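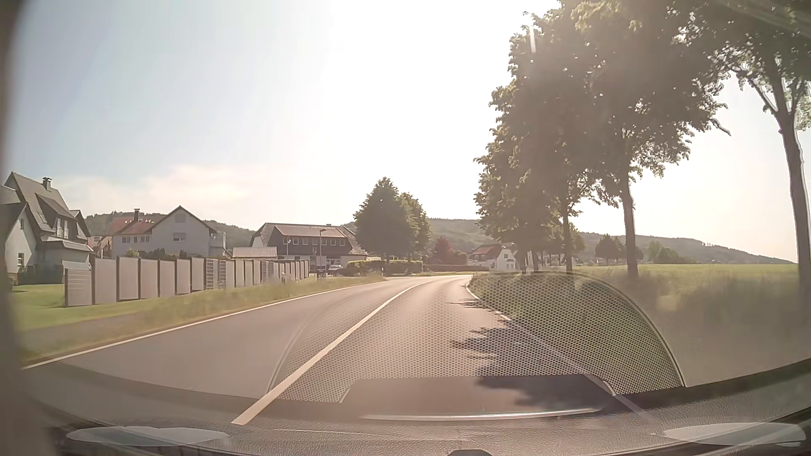 The survey of the Ernville road was logged on 05/12/2022 and closed in July, with one entry left open. The surveyor kept a copy of that entry for herself. It concerned a length of road that was in the records and that she could not make fit.

The job was simple. Nerkano held the maintenance contract for the road between Ernville and Bralinness. The contract paid by the meter, so the meters had to be right. She was to drive the road in both directions, record the distance at each fixed point, and compare her figures with the old ones. The old figures came from Lyimo, the firm that had held the contract before, and they were good figures. She had checked a lot of Lyimo's work over the years and had rarely moved a number by more than the width of a painted line.

She began on the Ernville side, where the road passes the long fence. The fence was useful to her. It had posts at regular intervals and lattice sections that could be identified from a moving car, and she took the first lattice section as her zero point. From there the road bends to the right, past the building near the junction, and leaves the houses behind.

Her first run gave a distance that was 29 meters longer than the old record. She assumed an error in the wheel sensor. Tire pressure affects the reading, and so does tread wear. She stopped in a field entrance, checked the pressure, found it correct, and drove back to the fence.

The second run gave 29 meters again.

An error that repeats is easier to deal with than one that does not. She divided the route into 5 sections and measured each separately. Four of them agreed with Lyimo. The whole difference was in the section past the last houses, on the straight.
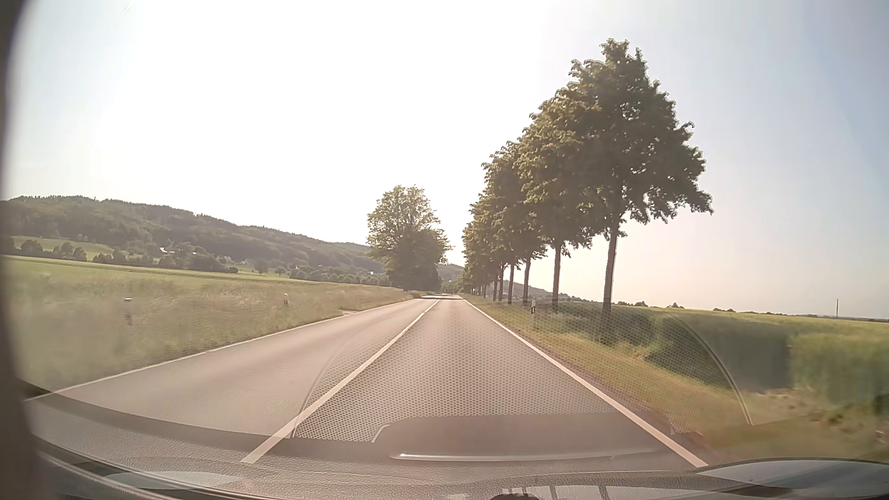 A straight is the least likely place to lose a distance. On a bend, the result depends on the line the driver takes. On a straight there is one line, and everyone takes it. She parked in the gap in the verge, put on the vest, and walked the section with a hand wheel, counting the delineator posts as she went and writing down the reading at each. The grass on the field side was tall and had not been cut. The wheel clicked once per meter. When she reached the large tree it had clicked 391 times.

The record said 362.

She walked it back. Between the tree and the first post, in the shade, the wheel gave 30 meters. It should have given one. She stood at the post and looked at the tree, and it was an ordinary distance away. A person could have thrown a ball to it without much effort. She could not see how anyone with a wheel could have walked from one to the other and written down a single meter.

She wrote to the office and asked for the original field sheets. They came as a scan, eleven pages, in a small upright hand. The entry for the tree was there, with the post one meter before it. In the margin the Lyimo surveyor had written: "Measured again. Still growing." There was no second reading and no signature.

She considered the possible meanings. The note could refer to the tree. Trees grow, but a tree does not move away from a post by growing. It could refer to the grass. The office suggested that the post had been replaced after a collision and set in the wrong position, and this was a reasonable suggestion. She checked the post against the others. It stood where the spacing said it should stand.

The instructions for a discrepancy of this size are to measure a third time on a different day. She went back in July. The crops in the far fields had changed color and the shade lay at a different angle across the pavement. She set the wheel against the foot of the post, brought the counter to zero, and walked.

The counter read 31.

She entered the figure, with the time and the air temperature. Under "cause" the form offered sensor, operator, marker and other. She selected other. The form then required a length for payment, and she gave the one from the wheel, and added a line asking that the section be measured again next year by whoever had the contract.

Then she drove back to Ernville. The section took slightly longer than she expected, but she had not been timing it.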